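## 4. Setting up a shift on the Tirnar sorter

If you packed mangoes by hand before the Tirnar came in, you already know most of what's in this section. I was on the Bakevton line myself, so I'll tell you what I wish I'd had taped to the guard door in May.

1. Sign in at the panel with your own number. The old shared login is gone.
2. Pick the recipe. We mostly run 401 (mixed blush) and 57 (green only).
3. Press **Home** and wait for the arm to park before you open the infeed gate.
4. Run a practice batch of 200 on the simulator screen. It goes quick!
5. Read the reject list. If you disagree with a call, tap it and choose **Override**.

> **Caution:** Never reach past the yellow bar to fix a jam. Press the stop, wait for the blue lamp, then open the door.

> **Note:** Overrides go to Raghavendra Annamalai, who tunes the recipes. He does read them - I've had three changed so far.

### 4.1 Your part of the job

The lifting is pretty much gone, and my shoulders are glad. What's left is judgment, and you'll do more of it than you did on the belt (it's tiring in a different way, so take your breaks). 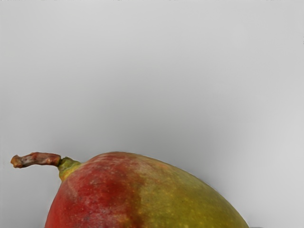 Color calls are where new operators get stuck on recipe 401. The sorter wants one grade per fruit, and plenty of fruit won't give you one answer. With a mango that's red at the stem side and greenish-yellow across the other half, grade it by the whole skin you can see, and leave the little pale dots out of it - they aren't damage. Check the stalk too. One as long as that gets the **Trim** tag before you set a grade.

6. Save your overrides and press **Go live**.
7. Stay at the panel for the first 500 fruit.

Marcela Machala keeps the paper log for handover. Write your recipe number in it before you leave.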